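4.2 Floor coverings and footfall noise

Last updated: May

Hard floors are wonderful to clean and miserable to listen to, and the tile-and-mat pairing in Figure 3 is the simplest layout in our survey.
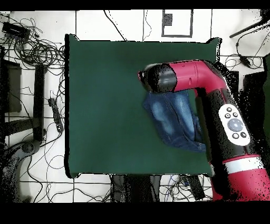 Figure 3. A dark green square mat on white floor tiles.

4.3 Results from the two halls

We compared two community halls, Tutcombe and Ullwood, both with tiled ground floors and busy evening timetables. Over the study we logged 659 footfall events at Tutcombe alone, each one a single step picked up by a microphone in the room beneath. The gains from even a thin covering were a delight to see in the data! Peak levels fell in nearly every session, and the sharp click of a heel - the sound people complained of most - dropped furthest.

Ullwood was the more puzzling hall. Its floor area is 190 square metres, and mats covered only 18 of them, yet listeners in the lower room still noticed the change. We think placement matters a great deal here, as most steps fell on the short route between the door and the kitchen.

Two weaves were tried, sold as Ouali and Gola. Gola is the denser of the pair and did better with hard soles, while Ouali held its own with trainers. Both were still lying flat after up to 2,000 crossings. We did not test them on timber, where the joists carry sound quite differently, and that is the comparison we would most like to make next.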